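Music > Opinion > Long reads

We use cookies to remember your settings and to see which pages get read. Accept all | Manage choices

Let the support act play for an hour

Heidrun Riedl
December 2024

I went to Tadholm in November to see a band I've loved since school, and I came home raving about the one on before them. Teltano are a duo, Lucía Nieto on accordion and Damian Zürcher on drums and a very battered organ, and they were given 25 minutes. By the time the room had stopped talking and turned round, they were saying goodnight.

I wanted more! So did the woman next to me, who had her coat over her arm and was already asking strangers how to spell the name. There was one song, a slow thing called Mösli, that started with a single held note and grew until you could feel it in the floor, and I would happily have listened to another four like it.

So I'd like to make a plea to anyone who books a concert: give the support act an hour. A proper hour, with the good lights and a real soundcheck, and their name on the poster in letters you can read without your glasses.

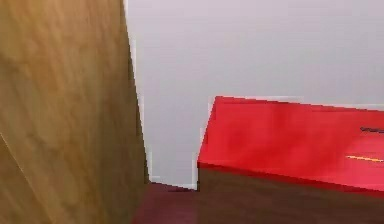
I know the objections. People have trains to catch, the bar wants its interval, and the headliner has a crew to pay. Fine – start at seven. Most of us would much sooner be in our seats early than stand through 40 minutes of somebody's playlist while a man tapes down cables. I've done that so many times that I could probably tape them down myself.

And a long opening set changes how a band plays. With 25 minutes you bring out your loudest songs, thank everyone twice and run. With an hour you can be quiet for a bit, tell the story about the van, try the new one that isn't finished (often the best thing all night). Elfriede Eberhard, who ran the folk evenings at the Edis when I was a student, used to put two acts on equal time and toss a coin to see who went first. The hall holds 346 and I saw it full for people none of us had heard of the week before. I still play the records I bought at that little table by the door.

It works in bigger rooms too. Lorenz Gruber filled a place of 2000 last spring and gave his opener 55 minutes, then came on and sang harmonies for her last two numbers. The cheer she got! His own set was looser and happier for it, and I'd swear the crowd listened harder.

Teltano are back in the new year, headlining this time, in a room for 80. I've got my ticket, and I hope whoever goes on first gets the full hour.

Shares: 1125 | Comments: 80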